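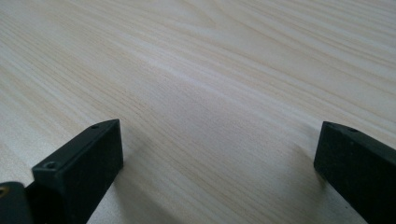
Can a small laboratory collect useful gripping demonstrations with a bought hand-held kit, without owning a robot arm?

A small laboratory can do it for simple table tasks, if it accepts that the kit records positions and pictures but no forces, and if somebody checks the recordings on the same day.

Figure 2. The open fingers over the bare table, from the camera on the hand-held tool.

14 Mar 2021
By Huỳnh
Print this page | E-mail this page

4. Use of the Tenitik kit

In the previous section we described how the kit was chosen. In the present section we report how it behaved in our hands at Parkgate, and which parts of the offer from Nedden were useful for us. We bought the kit at the normal price with the basic service plan. Nedden answered our technical questions, but did not see this text before it was submitted.

4.1 What is delivered

The Tenitik is sold as one case with a hand-held gripper tool, a camera which is fixed on the tool, a charger, a calibration card and a set of spare finger pads. The software is downloaded after registration. The person holds the tool like a large pair of tongs and closes the fingers with a lever under the grip. While the lever moves, the software saves the opening of the fingers together with the video. The idea is that the same fingers are later mounted on an arm, and that the arm then sees nearly the same picture which the person's tool saw.

For this idea it matters very much what the camera can see. In Figure 2 both fingers are in the lower part of the view, one at each side, and the table between them is free. The tips come a little below the middle of the height. We found this to be a good compromise. When an object stands between the tips there is enough table visible behind it to judge where the tool is going, and at the same moment the contact between finger and object is not hidden. The left finger takes more of the view than the right one. We asked Nedden if the mount of our camera was badly adjusted. They replied that a small difference is allowed, and that the calibration takes it into account. In our results we could not find a disadvantage for one side, but we did not test this separately.

The fingers are matt black. This was for us one of the stronger points of the product. In an older tool, which we had made ourselves, the fingers were of bare metal and the reflections moved with every turn of the wrist, so that the segmentation was often wrong at the edges. With the black fingers the border to a pale table is clear. There are two weaker sides. The first is that the inner faces become almost fully black when the light comes from above, and no detail remains there for the software to follow. The second is that dust shows easily on such a surface. Some tiny pale specks can be found on the inner face of the left finger in Figure 2. They did not disturb the tracking, but we advise to wipe the fingers before a longer session, as larger pieces of lint were sometimes taken for a feature of the object.

4.2 Table and light

The manual of the kit asks for "a plain, non-shiny surface". We wished to know how strict this must be understood, because most of our partners will work on the furniture they already have. We therefore used three surfaces: a grey cloth, a white board and a table with a pale wood-grain pattern. The last one is the surface of Figure 2.

The wood-grain pattern was a surprise for us in the good sense. The tool finds its own position from the video, and for this it needs something to look at. On the white board it lost its position often as soon as the tool came near to the surface, as the view then contained almost nothing but white. On the grained table the long curved lines gave enough structure, also at short distance. The difficulty comes where the lines are fine and nearly parallel. In such places the software could slide along the direction of the grain and report a position which was slightly too far in this direction. The error disappeared when the tool was lifted again and the wider bands came into view. We recommend to place one or two flat markers near the edge of the working area if the recorded path must be exact.

The light needs more care than the table. A bright band of reflected light runs across the middle of the surface in Figure 2, and the grain is weaker there. Both fingers also throw a soft shadow on the table. Soft shadows are harmless in our experience. Hard shadows, which we obtained with a single desk lamp, were followed by the software as if they belonged to the fingers, and the estimated opening became too large. After we changed to a diffuse ceiling light this fault did not come back. The seller offers a lamp set as an extra. We tried it for two days on loan and returned it, for a normal office ceiling light with a blind at the window gave the same quality.

4.3 Procedure

Each operator received a short introduction and then 50 practice grips, which were not saved. The practice is not required by Nedden, but we consider it necessary. New operators close the lever too fast and look at their own hand, and so their head comes over the table and changes the light. After the practice this was seldom seen.

A recording starts with the fingers open over the free table. The operator waits until the tool gives a short tone, and only then a second person puts the object down. We introduced this order in October, after the first trial weeks. Before, the object was already on the table at the beginning, and it was difficult to find later at which moment the approach had started. The empty beginning has also a second use. It gives for every recording a background view with the fingers in it, and with this view a displaced camera is noticed immediately. In two cases we noticed it in this way and repeated the calibration.

The objects were taken from the kitchen and the office: cups, tins, boxes of tea, markers, a sponge, a tape roll. We did not use transparent objects. The manual says that they are possible, however our short attempt with a drinking glass was not encouraging and we left them for later work.

4.4 Results of the recording

We planned 1,000 recordings and obtained 996 which could be opened and played without error. The four missing ones were all lost in one afternoon when the battery became low. The tool continues to give the start tone although it does not write to the card any more. We regard this as a serious fault of the product, even if the number is small, because the operator has no possibility to notice it. Nedden confirmed the behaviour and sent a new version of the firmware. With this version the tone is not given when the battery is low, and a red light is shown.

A file which can be opened is not always a file which is useful. Every recording was therefore watched by a person at double speed. The most frequent reason for rejection was that the object touched the finger near its rear part and not between the tips, so that the later arm would have to push its own body into the table. The next reason was loss of position on the white board, as described above. The checking took about as much time as the recording. This time is not mentioned in the brochure, and a buyer should include it when the cost of the kit is compared with other solutions.

4.5 Wear and service

The fingers have small round holes in the top face. On our kit we used the holes to fasten the spare pads with the screws which were delivered. Changing a pair takes a few minutes. It must be watched that the screw head does not stand above the surface, otherwise it catches on cardboard boxes. The rest of the tool showed no wear during our period of use, with the exception of the lever, which became somewhat loose and was tightened according to the manual.

The service plan consists of an e-mail address, a yearly check of the tool and the exchange of the camera if it fails. The answers came normally on the following working day and were written by people who clearly knew the device. The yearly check we did not need until now. For a group which has no workshop the plan is reasonable. A group which has its own workshop can in our opinion begin without it.

4.6 Limits of this review

We tested one kit only, in one room, and all our operators were right-handed. We cannot say how much two kits of the same series differ from each other, which would be important if recordings from several places are to be put together. The tool has no force sensor, so a grip which holds a cup safely and a grip which almost crushes it may look the same in the data. For soft objects such as the sponge this could partly be corrected from the video, as the deformation is visible between the tips. For hard objects we know no correction.

Whether policies trained on these recordings do run on an arm with the same fingers is treated in Section 5. The comparison there uses only the recordings from the grey cloth and the grained table.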